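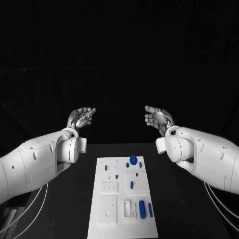
Page last changed: February

Section 2: Setting up your Fidby bread proving box

Welcome to the fun part! Your Fidby is out of its carton, and a lovely slow dough is within reach. Set aside an evening for this section, and read the cautions before you plug anything in.

1. Stand the box on a level worktop, with a hand's width of space on every side. The vents at the back must stay clear.

2. Slide in the wire shelf until it clicks. For tall tins, use the lower pair of runners.

3. Fill the water tray to the line with cold tap water and push it right home.

4. Plug in, press the round button and wait for the green light. Code 284 on the display means the tray isn't seated properly. Pull it out and try again.

Caution: never move the box with water in the tray. 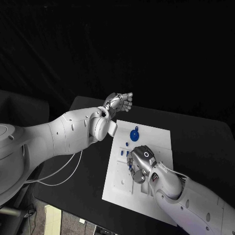
5. Choose a programme. Bronia is the gentle one, wonderful for enriched doughs with plenty of butter and egg. Pellholm is the long, cool one and runs for 14 hours, so start it before supper and you can shape your loaves next morning.

6. Run the box empty for one full Bronia cycle before your first dough. A faint warm smell is normal and soon fades.

Note: rye lovers, do try the Pētersons setting! It holds a sourdough at a steady warmth and adds extra moisture, which keeps the top from drying out. Leave the lid off your bowl for this one.

Note: the largest model takes up to 3000 g of dough, shared between two bowls. One huge lump proves unevenly.

Caution: unplug the box and let it cool before wiping it out. Use a soft cloth and a drop of washing-up liquid. Scouring pads will scratch the lining.

For descaling the tray, go to Section 3.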